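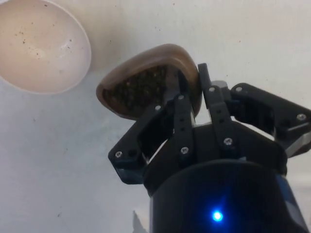

*Small brown scoop and off-white bowl.*

**FOR IMMEDIATE RELEASE**

**Hovero Tea to open second shop in Forville this June, brings back loose leaf refill counter**

FORVILLE – Hovero Tea, the Steltdale loose leaf seller, will open a second shop in Forville in June. Doors at 9 a.m., first Wednesday of the month. The shop takes over the old Karaca shoe repair unit at 16 Mill Row, next to the post office. Refill counter, tasting bar, a small back room for classes.

The Forville shop will carry 47 teas at opening. Most are black and oolong, plus a short list of herbals. No bagged tea at this location. Customers can bring a tin or jar from home, have it weighed at the counter and pay for the tea only. Paper pouches on hand for anyone who forgets.

"People kept driving over from Forville and asking when we'd get a place there," said Remedios Sison, owner of Hovero Tea. "It's a forty minute drive. I felt bad selling them two ounces. So we looked for a spot, lost one, found another, and now I own more shelving than I ever wanted."

Sison started the buisness at the Steltdale Saturday market with a folding table and moved indoors after two winters. The Steltdale shop stays open with the same hours and same staff. Two of the Steltdale team will split their week between both towns through the end of summer. Four new part-time jobs in Forville, three already filled.

**Refill program**

The refill counter ran in Steltdale for one season, then closed for a rebuild when the old scale gave out. It comes back at both shops on opening day. In its one season the counter filled 1236 jars and tins. Prices are by the ounce, posted on the wall, same in both towns.

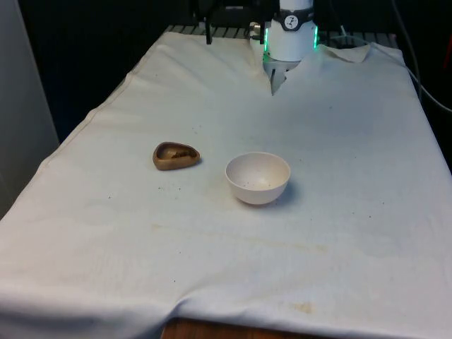
Minimum refill is one ounce. Jars need a lid and need to be clean and dry, staff will turn away anything with a strong smell (coffee cans, mostly). Loyalty cards from Steltdale work in Forville and the other way round. Old paper cards too, as long as the stamps can be read.

**Classes**

Back room seats 16. First class is Brewing Black Tea at Home, taught by Sison, 6:30 p.m. the evening of the opening. Covers water, timing, how much leaf to use, what to do with a pot that's gone bitter. Later dates will cover cold brew, milk tea and a kids' session on mint and chamomile. Sign up at either shop. Opening night class is free but seats must be reserved, later classes are priced seperately.

"I talk too long about water," Sison said. "We'll try and keep it to an hour."

**Opening day**

- Doors at 9 a.m., close at 7 p.m.
- Free tastings all day at the bar
- First refill half price, one per customer
- Street parking on Mill Row, bike rack by the post office

Regular Forville hours after opening day are 10 a.m. to 6 p.m. Tuesday thru Saturday. Closed Sunday and Monday. Phone orders for pickup start the second week.

**About Hovero Tea**

Hovero Tea sells loose leaf tea by the ounce in Steltdale and, from June, Forville. Independently owned. Mail order on request.

**Press contact**

Remedios Sison, Hovero Tea, Steltdale
Shop line, ext. 1311, mornings best
Interviews and early visits to the Forville shop by arrangement, please call ahead as the floor is still being finished

###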